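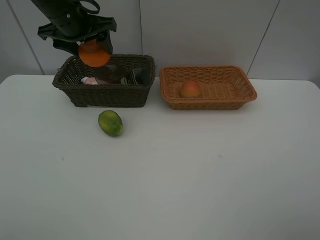

Two-basket sorting

Two-basket sorting is a way of training and testing a robot arm on tidying a table. I've been running it at Vorncombe, so forgive me if I wander off into our own setup now and then (I do love this stuff!). You put out two baskets, a dark one and a tan one, drop some fruit and a few odd bits of shopping about the place, and the arm has to learn what belongs where. Our house rule is that fruit goes in the tan basket and everything else goes in the dark one.

Origins

The method grew out of a project called Quezada, where the task used plain trays. I moved us over to wicker for the Raltstead trials and I'm still glad I did – the weave is fiddly for the arm's vision and the rims are at different heights, so a lazy path that clears one basket may well clip the other.

How it works

A person first steers the arm through the job by hand, over and over. Each run is saved as a demonstration, and the arm is then trained to copy the moves. Our Sternska set has 1,622 demonstrations, of which 738 start with something already sitting in the baskets. Those part-filled starts matter a lot, I think. An arm that has only ever met empty baskets gets terribly muddled by a full one.

Round fruit is the friendly end of the job. A cup is harder: the fingers have to come in from the side and keep it upright, and see-through plastic gives the camera very little to go on.

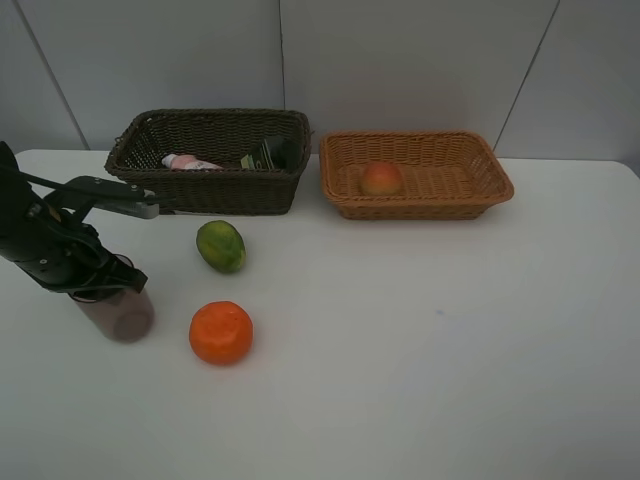 The gripper on the cup, with the orange and the green fruit out on the table.

Scoring

We give a point for each item in the right basket and nothing for a near miss, which feels harsh when a plum rolls off the rim! Our last round had 148 trials, spread over 2 table layouts. Fruit came out well ahead of cups in both. I'd like to try a third basket next, if I can find one that fits.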